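Notice to Expectant Residents
Woten Maternal Residence, Office of Admissions

The Residence acknowledges receipt of your letter and confirms that a bed has been reserved in the east wing. Your file lists a single pregnancy, second child, with an expected delivery in the last week of the month. You will find enclosed the house rules, a map of the ferry landing at Chamoun, and a form on which to record movements of the child. The form should be completed twice daily and signed.

Women of the outer islands have come to the Residence in their final weeks for as long as the ferry has been in service. The crossing from Chamoun takes 3 hours in calm weather. The Office does not permit crossings after the thirty-eighth week, and the captain has been instructed to ask. Residents have been known to give the captain a different answer than they gave the Office. The captain has been instructed to look.

You asked whether you may bring your own pillow. You may bring 2.

You asked whether the midwives at Woten are kind. The Office has no form for this question and has referred it to the senior midwife, whose reply is given in full: "Tell her yes, and tell her to bring socks."
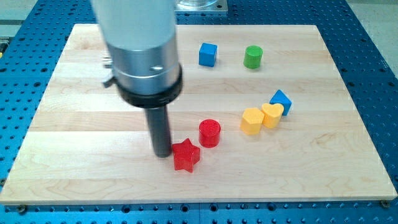 With regard to sleep, the Office is aware that most residents do not. The lamps in the east corridor are left burning for this purpose, and the kitchen door is not locked. Bread, milk and stewed pears are set out at ten each night. Residents who walk the corridor between midnight and dawn are asked to wear soft shoes and to avoid the fourth board past the linen room. Conversation is allowed in the kitchen. Weeping is allowed anywhere.

With regard to your firstborn, the Office regrets that children under twelve cannot be housed. Your letter states that she is four years of age and has never spent a night away from you. Your letter states this on the first page and again on the third. A telephone is available in the front hall each evening from six until seven. The line to Sundolow is poor in wind, and callers are advised to speak slowly and to agree beforehand on what will be said if the line should fail. Many families choose a song.

With regard to your husband, he may attend the birth if the ferry is running. If the ferry is not running, he may wait at the Mudemon signal station, where the keeper will hang one lantern when labor has begun and a second when it has ended. The keeper has hung 1,256 second lanterns since the station log was opened. The log also records the nights on which the second lantern was late. The Office does not release those pages, but your husband may ask the keeper, who has a stove and is accustomed to being asked.

You wrote that your last confinement was in August, during the storms, and that you recall very little of it except a woman's hand and a voice reading aloud. You asked whether this could be confirmed. The records for that month have been consulted. You were in Room 241 for two nights. The attending midwife had no book with her. She noted in the margin that she had read to you from the house rules, beginning with the section on laundry, and that you held on to her wrist until she reached the end, at which point she began them again.

She is still employed here. She has asked to be placed on the east wing rota for the period of your stay, and the request has been approved.

Please present this notice at the landing. Luggage should be marked with your surname and the letter E. The ferry leaves Chamoun at seven in the morning, and the captain will hold it a few minutes for any woman seen coming down the hill.

Issued by the Office of Admissions, 11/1/23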